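Black marks on light shelf liner, how to remove?

Asked by Drurnov, November
1,976 views

Rubber feet left black marks on a vinyl liner. Dish soap did nothing. I don't want to dull the finish.
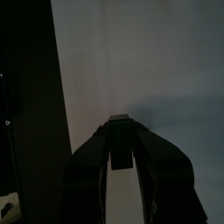 The liner is glued down, so replacing it is a last resort.

Answer 1 (accepted)
Deolinda Nogueira
Isopropyl alcohol on a white cloth. Test a corner first. Blot, wait 4 minutes, wipe, rinse. Old marks may be permanent.

Answer 2
Wimier
magic eraser. worked on mine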